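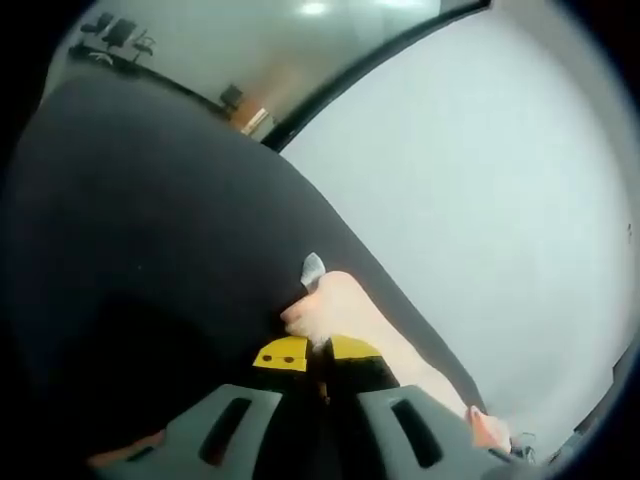

The Allholm Wool Table Blanket

Grandmothers used to keep one of these in the sideboard, and if yours did you can probably skip straight to the sizes. For everybody else, a table blanket is a soft, plain layer of wool that goes under your tablecloth. It stops plates clattering and helps a linen cloth hang nicely, and it gives the table a bit of protection when somebody puts down a serving dish harder than they meant to. We had been asked for one so often in the Clitberg shop that we finally sat down with the weavers at Ziltuvance and worked out how to make it properly.

It took us longer than we'd hoped. The first cloth was lovely to touch but so springy that wine glasses wobbled on it, and the second behaved beautifully until it was washed and came out the size of a tea tray. What we sell now is the third go, a close, flat wool cloth that has been washed and pressed at the mill before it ever gets near a pair of scissors, so most of the shrinking has been done for you. We've had one on the long table in the back kitchen since August and it has seen a good deal of soup.

What you get

One blanket, hemmed on all four sides, folded in a cotton bag with a drawstring. The bag is worth keeping, as moths do love a plain wool cloth left in a drawer.

Length: 161 cm
Thickness: 3 mm
Weight: 665 g
Cloth: pure wool, woven and finished at Ziltuvance
Colours: Oat, Slate and Pai (a soft brownish red, and the one we're always running out of)

The length suits a table for four with a little hanging over at either end, which is how we like it. If you'd prefer it to stop exactly at the edge, you can trim it. The cloth is dense enough that a cut edge won't fall to bits, though we'd still run a line of stitching along it if you have a machine out. Do measure twice — we can't take back a blanket that has been cut, much as we sympathise.

Choosing a colour

Most people put a tablecloth over the top and never see the colour again, in which case Oat is the sensible choice, particularly under white or cream linen. A dark blanket under a thin pale cloth can give it a slightly grey look, and you may find yourself wondering why your best linen seems tired. Slate is the one for darker cloths, and it also looks very well by itself if you play cards or do jigsaws. Pai is for people who like a bit of warmth at the edges. We have sold a surprising number to readers who spread it over a cold kitchen table and write letters on it.

If you're unsure, ask us for swatches. They're free and they come in an ordinary envelope, so allow a few days.

Putting it on

Wipe the table down and let it dry completely before the blanket goes on. Crumbs trapped underneath are a nuisance, and a damp patch under wool can mark a waxed or polished top. Lay the blanket flat, smooth it from the middle outwards with your palm, and then put your cloth over it. The wool has enough grip to keep most cotton and linen cloths where you want them. Very shiny cloths do slide a bit, and for those a few tablecloth weights are a help.

A word about heat, as it's the thing we're asked most. The blanket will take the edge off a warm plate, but it is no replacement for a trivet. Please don't put a pan straight from the oven on it, whatever you may have heard about wool.

Looking after it

Wool doesn't need washing nearly as often as people think. Shake it out of the back door, hang it over the line on a dry, breezy day, and it will freshen itself up nicely. For spills, blot with a clean cloth and cool water, working from the outside in, and try not to rub. When it really does need a wash, use the wool setting on your machine with a gentle liquid, then dry it flat. It may come out a touch smaller the first time. A warm iron through a damp tea towel will bring back the flatness if it has gone wavy.

The hems are guaranteed for 5 years. If one comes undone, post the blanket back to us and we'll resew it and return it at our own cost. We don't need the receipt, only your address.

Delivery and returns

Blankets leave the shop by ordinary parcel post, and orders placed before noon normally go the same day. You may return any uncut, unwashed blanket for a full refund. Pai is woven in small batches, so if it shows as out of stock, leave your email and we'll write when the next lot arrives.

Comments

Maureen T.
Bought the Oat for my mum's old dining table and it has made such a difference to the noise. Three grandchildren and you can still hear yourself talk. Washed it once, lost perhaps a finger's width.

Deepak Gautam
Very pleased with the Slate. I use it for repairing watches as small screws don't bounce off it on to the floor. Would you consider a half-size one? I have mine folded over at the moment and it's a bit thick like that.

Clitberg shop
Hello Deepak, a smaller one is something we've talked about with the mill. In the meantime we're happy to cut and hem one for you, just drop us a line when you order.

Jan
Is there any Pai coming before Christmas please? Missed it twice now!

We use cookies to remember your basket and to see which pages are read. By carrying on you agree to this. Accept | Change settings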